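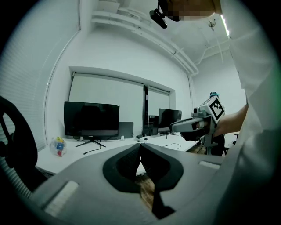

Skonovness season 2, worth sticking with?

tidewrack
So I finished the first two episodes last night and I'm torn. I loved season 1, the ferry stuff especially, but now they've packed everyone off to Kaltau and it feels like a different show. Does it pick up?

momo_bee
YES it picks up, keep going!! Episode four is the best hour of TV I've seen all year (and I watch way too much). The two hosts are so much funnier once they're stuck in that awful camper van.

gravelpit
Have to disagree with momo. I gave it four and was bored stiff. Season 1 worked when they were just knocking on doors in Bilcombe and getting fed cake. Now there's a guide and matching jackets and it all feels planned.

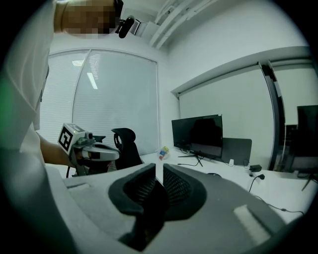 White short-sleeved shirt, gripper in hand

momo_bee
It was always planned, gravel. It's television! They had 2,000 people apply to be in the Bilcombe episode, I read that in the October newsletter.

gravelpit
Fine, but I couldn't tell, and that was the fun of it.

tidewrack
I kind of see both sides. Is the Ots episode any good? My sister keeps on about it.

lampshade15
Ots is lovely, but skip the first 15 minutes, it's all recap. The bit with the choir made me cry on the bus. I'm with gravelpit on the jackets though.

tidewrack
OK, I'll do Ots tonight and report back. Has anyone got subtitles working on the tablet app? Mine vanish after the ads.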